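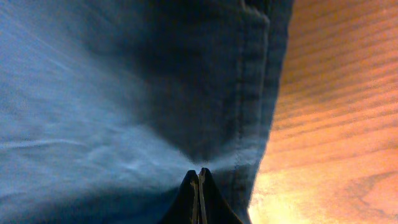

Can I wash these cloths with my regular towels?
Wash them with other dark things the first two times. After that, regular towels are fine, warm or cold.

Hastness Denim Household Cloths

Cut and hemmed from reclaimed jeans and work shirts. Sold by the bundle for dusting, wiping down tables, polishing shoes and general shop use. Each bundle is sorted by weight of fabric, so you get either all heavy cloths or all light ones. Color is not sorted. Expect anything from pale blue to dark indigo.

Item number: 261
Pieces per bundle: 4
Sizes: small, large
Weights: light, heavy
Fiber: cotton, with some stretch fiber in the light weight
Edges: stitched hem on two sides, original garment seam or cut edge on the others

Which weight to order

The light weight is for dusting and drying. It folds small, gets into corners and dries overnight on a rail. Most people who order for the kitchen or the living room want this one.

The heavy weight is for jobs where you lean on the cloth: waxing a table, scrubbing a workbench, wiping tools. It takes longer to dry and it is stiff when new. Three or four washes will soften it.

If a bundle is going to be used on finished wood, check each cloth before you start. We remove rivets, zippers and buttons, and Angelica Dagdag goes over every bundle by hand before it is tied, but thick seams can still leave a mark on a soft finish. Fold the seam to the inside.

Using them on wooden furniture

Dust with a dry cloth first. For sticky spots, dampen a corner with plain water, wring it out hard and wipe along the grain. Go over the same place with a dry cloth right away. Don't use a new dark cloth damp on unfinished or pale wood. Indigo can rub off until it has been washed a few times.

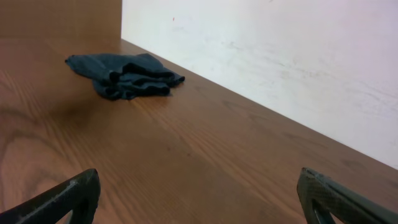
Don't leave a damp cloth sitting on a table, even a sealed one. Hang it up or put it straight in the wash. Cloths used with oil or oil-based polish should be laid out flat outdoors to dry, away from anything that burns, and never balled up or put in the dryer. Oily cotton can heat up by itself and catch fire.

Washing

Machine wash warm. No fabric softener, which leaves a coating and makes the cloth smear. Tumble dry low or line dry. Cut edges will fray some in the first few washes. Trim the threads with scissors and don't pull them.

Customer notes

"Bought the heavy ones for the garage and ended up taking two into the house for the dining table. Wish the hem went all the way around." Pauline Mellor

"Lint on the first wash, fine since. The small size is smaller than I pictured." Dirceu Rocha

Ordering

Bundles ship flat in a paper sleeve. Shops and cleaning companies can order by the case of 300 cloths, one weight per case. Case orders leave from our Astinberg warehouse and need a week to sort. For case pricing, write to Lacey Hulme through the contact form and say which weight you want.

Unused bundles can be returned if the tie is still on. The large size in heavy weight is out of stock until March.

See also: Jalness wall rail, Costa beeswax polish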